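Six weeks of doing my own physical therapy at the kitchen table

12 April 2020 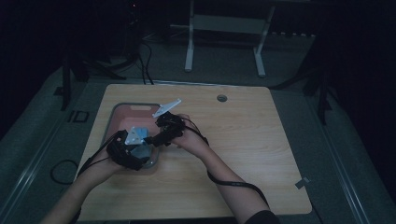 I had 27 visits approved for my elbow and wrist and I got through 11 of them before the clinic closed its doors to everything except post-surgical patients. I understand why. I'm not post-surgical, I'm a person with tennis elbow who has never played tennis, and I can wait. But the last thing my therapist told me was that tendons don't take a break well, so I have been doing the program at home and writing down what I do. A few people asked about it after my post in October, so I'm putting it all in one place.

For anyone new, the short version is that the outside of my right elbow started hurting last summer after I re-stained the deck. I ignored it for two months. Then it got to where I couldn't lift a full coffee pot, and my wrist started aching too because I was holding everything funny to spare the elbow. My regular doctor looked at it for five minutes, told me to rest, and gave me a brace. Rest helped while I was resting. The day I went back to normal it came right back.

The physical therapy place is over in Moynihan, a 25 minute drive each way. The first visit was mostly measuring. They had me squeeze a grip meter with both hands, three times each. My left hand was fine. My right hand got to 38 pounds and then hurt enough that I let go. They also checked my neck and shoulder, and I thought that was odd until they showed me how little I could turn my head to the right. So part of the program is neck stretches, and I still do those.

The home routine goes like this. I start with heat, ten minutes, a rice sock from the microwave. Then wrist extensions with a dumbbell, forearm flat on the table and the hand hanging over the edge, palm down. You use the other hand to help lift the weight up and then let it down slowly with the sore arm only. Count of four on the way down. Three sets of 15. I started with one pound and I'm now on three.

After that comes the twisting exercise with the rubber bar. I bought the Hutico one, the green, which is the medium. The red would have been the smarter place to start — I had to borrow one from my sister for the first two weeks. It smells like a new shower curtain and the smell has not gone away. It works fine though.

Then grip work. I have a lump of putty and I squeeze it, pinch it, roll it into a snake and pinch along the snake. This is boring and I do it in front of the television. Last is the neck and shoulder blade stuff, which takes five minutes if I don't stop to answer the phone.

The whole thing runs a little over half an hour. I was told once a day for the weights, every other day if it was sore the next morning. I tried twice a day for a week in March because I was stuck in the house and figured more was better. It was not. By the end of that week I couldn't turn a doorknob without wincing, and I had to drop back to one pound and build up again. If you take one thing from this post, take that.

Some notes on gear, since that is mostly what people wrote to me about.

The brace. I have the Jerkorero counterforce strap, the kind that goes around the forearm just below the elbow. It cost more than the drugstore one and the Velcro is better. I wear it for yard work and vacuuming and take it off for everything else. I was wearing it all day at first and my hand was tingling, and my therapist said it was too tight and too low. Two finger widths below the sore spot, snug but not squeezing.

The massage gun. I almost bought one for $189 and didn't. I use a tennis ball against the wall for my shoulder blade and my thumb for the forearm.

The desk. I'm working from the kitchen now, and the table is too high for typing. I put a cushion on the chair and a shoe box under my feet and that got my elbows closer to where they should be. I also moved the mouse to the left side. It took me a week to stop overshooting everything, but my right arm has been better in the evenings since then.

I did one video appointment, through the hospital group in Skollham, because my own clinic wasn't set up for video yet. It was better than I expected. The woman watched me do the wrist extensions and noticed right away that I was letting my wrist drift out to the side on the way down. I had probably been doing that for weeks. She had me turn the laptop so she could see it straight on, and we fixed it in a couple of minutes. What she couldn't do was any hands-on work, and I do miss that. Call your insurance before you book one. Mine covered it but counted it against my approved visits, and I had to ask twice to get that answer.

As for where I am now — I can lift the coffee pot. I can carry groceries in from the car if I keep my palms up. I can't use a screwdriver for more than a few screws, and opening jars is still somebody else's job. The morning stiffness is down to a few minutes. I don't have a grip meter at home so I don't know that number, and I'd like to.

The clinic left a message saying they hope to start scheduling regular patients again but don't have a date. I still have visits left and I plan to use them. Until then it's the dumbbell and the rice sock. I'm supposed to move to four pounds next week if the three stays comfortable.

This site uses cookies to improve your experience. By continuing to browse you agree to our use of cookies. Accept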